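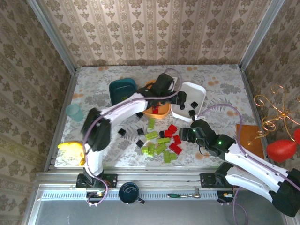

Quick notes for whoever has the block-sorting cell next. Nimal wanted these written down, so.

- **Cables.** The lavender ones need slack. Loop them high along the arm and swing every joint by hand, power off, before you tie anything. Too tight and it tugs at the wrist, too loose and the gripper catches it.
- **Base plates.** Bolted to the front rail. Nip them up every 4 weeks. Left one creeps more than the right, no idea why. Pencil line on the rail helps.
- **Cloth.** Pull flat, tape underneath. A ruck in it will tip a block over and then you're chasing a fault that isnt there.
- **Trays.** Back edge, teal, orange, white, left to right. Don't swap them, the program doesn't know.
- **Grippers.** Wipe the fingers with a dry rag. NOT the Zirnesov spray, leaves a film. Black cubes slip first, so test with those.
- **Vent strip** at the front: soft brush, 2 minutes, done.
- Screwdriver and mug off the front before you start a run. Yes, mine as well.

Full service at 3,000 cycles, next one probaly February. Spare finger pads are in the Landeg tin, ask Phyllis for the key.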